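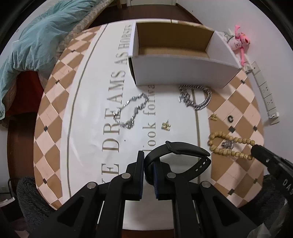 Mitine, 2022-05-19

How to run a small-items sorting session with hand-held grippers

A table of jewelry and a cardboard box look like an easy afternoon. Then you meet your first chain. These are the house rules we use at Ferotska for tabletop sorting, written down after the same argument had been held in three different kitchens.

Before you start

1. Put the box at the far side of the table, open side up, and leave it there. Moving the box halfway through a session is a new session.

2. Lay the items out in front of the box. Rings of things (bead strands, bracelets, wristbands) should be opened into a loop, so a jaw has somewhere to go. Two chains must not touch. They will find each other soon enough.

3. Keep the tablecloth if the home has one. Stripes, diamonds and large words about dreams and horses are all fine. Smooth out the wrinkles, and check that small gold clips haven't landed somewhere you will only find with your elbow.

4. Check the jaws. Both faces should meet along their full length when closed. Wiggle the pivots. If anything wiggles back, tighten it.

During the session

5. One item per grip. Picking up a wristband with a clip riding along on it is a fault, however pleased you feel.

6. Grip a strap on the band itself and keep clear of the adjustment holes. The strap loop is also a poor handle.

7. Lift straight up to clear the other items, then travel to the box. Dragging is quicker and spoils the layout for everything in the way.

8. With two grippers out, one moves and the other waits or holds. Agree which is which before you begin. The waiting hand may steady a strand of beads. It may not help.

9. Lower the item into the box and open the jaws near the bottom. The Zariņš checklist allows a drop of 2 inches. We have seen people read this as feet.

10. If you drop something on the table, pick it up again and carry on. If it goes on the floor, stop, retrieve it by hand and mark the run as interrupted. Do not chase it with the gripper.

Afterward

Count the items out of the box against your list. Our longest list so far has 14 lines, and a careful run takes about 60 seconds for the easy half. The other half is chains.

File the run sheet under Prustach, form 1107, and write down every fault, including the ones you think didn't show. The next review of these rules is in September. Complaints about rule 8 have already been received.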